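Why Does Cloth Crumple?

Grab a napkin, a T-shirt or a dish towel and drop it on the table. What shape did it make? Now pick it up and drop it again. A totally different shape! You could do this all afternoon and never get the same heap twice.

A plate can't do that. A mug can't either. If you put a mug down, it is still a mug shape, and it will be a mug shape tomorrow. So what makes cloth so floppy? Let's find out!

Threads, threads, threads

Look very closely at a dish towel (a magnifying glass is great for this). You'll see lots of tiny threads going up and down, and lots more going side to side. They pass over and under each other, like a basket made of string. This is called weaving. A square of cotton as wide as your hand can have more than 3,000 places where one thread crosses another!

Each thread is made of even thinner hairs called fibers, all twisted together. The fibers are so thin that they bend with hardly any push at all. And where the threads cross, they aren't glued. They can slide and tilt a tiny bit. Bendy fibers plus sliding threads – that's the secret of floppy.

A plate is different. Most plates start as soft clay, which gets baked in a very hot oven called a kiln. The heat locks the tiny bits of clay together so tightly that they can't slide anymore. Push on a plate and it stays put. Push too hard and it doesn't bend, it cracks!

Who is pulling on the cloth?

Gravity is! Gravity pulls on every part of the cloth at once. When you hold a napkin by one corner, the rest of it hangs down in long folds. Let go, and the bottom lands first and stops, but the top is still coming down. It has to go somewhere, so it buckles and piles up in hills and valleys.

The word for the way cloth hangs is drape. Thin, slippery cloth drapes in soft, rounded folds. Thick denim makes a few big, stiff ones. Try it with different things from the laundry pile and see which one makes the smallest heap.

Why are some cloths shiny?

Satin is the shiny one, and it has a clever trick. In plain weaving, a thread goes over one, under one, over one, under one. In satin, a thread skips over four or more threads before it dips under. Those long skips are called floats. They lie flat and smooth next to each other, so light bounces off them nicely.
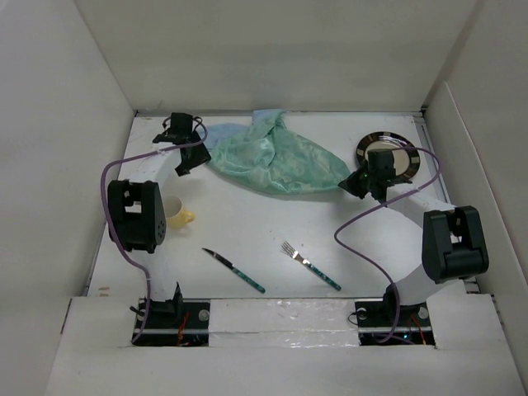 The shine changes when satin is crumpled, too. Every fold faces a different way, so one side of a fold can look bright while the other side looks much darker. It's all the same color really! Tip a piece of satin ribbon back and forth under a lamp and watch the bright stripe move.

Try it: the Napkin Drop

You'll need a cloth napkin, a plate that won't break, a plastic mug and a clear table.

Put the plate and the mug on the table with plenty of space between them. Hold the napkin by its middle and drop it in the space. Draw the shape it made. Now hold it by one corner and drop it again. Draw that one too.

Next, drape the napkin over the upside-down mug. Can you still tell there's a mug under there? Cloth copies the shape of whatever holds it up. Now drape it over the plate. Flat in the middle, with floppy edges!

Last of all, smooth the napkin flat with your hands and fold it in half, then in half again. How many times can you go before it gets too thick? Each fold doubles the layers: two, four, eight, sixteen... Most people get stuck pretty soon, even with a big napkin.

What about wrinkles?

Leave a cotton napkin scrunched up overnight and it will probably keep some creases. The fibers got bent for so long that they settled that way. A little water helps them loosen up and move again, and the heat of an iron (a job for a grown-up!) helps hold them flat while they dry.

Words to know

Fiber: a very thin hair that thread is made from.
Weave: to cross threads over and under to make cloth.
Float: a long skip in a thread, like the ones in satin.
Drape: the way cloth hangs or falls.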